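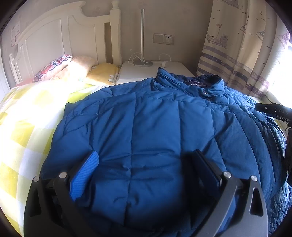

Our open day at the Woltdale house is back in August, and my inbox is already filling up with the same handful of questions, so I'm putting my answers in one place. The one I get most is "what will I see?" Mostly bedroom chores! We work in a normal furnished house, and last time folks wanted to talk about the jacket more than anything else. A puffy blue quilted jacket spread out on a checkered bed cover looks like nothing much, but all those puffy sections bunch up and slide around, and I still think it's the hardest thing on our list.

Can I try the gripper myself?
Yes, please do! It's a hand-held one, so you squeeze, the two fingers close, and you find out how much you've been taking your own thumbs for granted. Everybody gets a turn with clothes first, then pillows if there's time.

Do I need to know anything about robots?
Nope. I sold garden furniture before I came to Minami (long story), and I run half the tours.

Is there a robot arm too?
There is, in the downstairs room. We call it Flerner. Natsumi Sakai runs that part and she'll take any question you throw at her, including the rude ones about why it's so slow at socks.

How long does it take?
Almost 2 hours if you do both floors. You can leave whenever you like, though the upstairs group moves together, so tell me first.

Can I bring kids?
Kids 8 and up can use the gripper with a grown-up next to them. Younger ones are welcome to watch.

How do I get there?
Take the 62 bus to Durnau and walk back past the bakery. Parking is on the street and it fills up early, so I'd go with the bus.

Can I bring my own jacket for people to practice on?
I love this question, and yes. Empty the pockets, and skip anything you'd cry over. Write your name on a tag, too, as we had a mix-up with two gray hoodies last time and one of them is still on my coat rack.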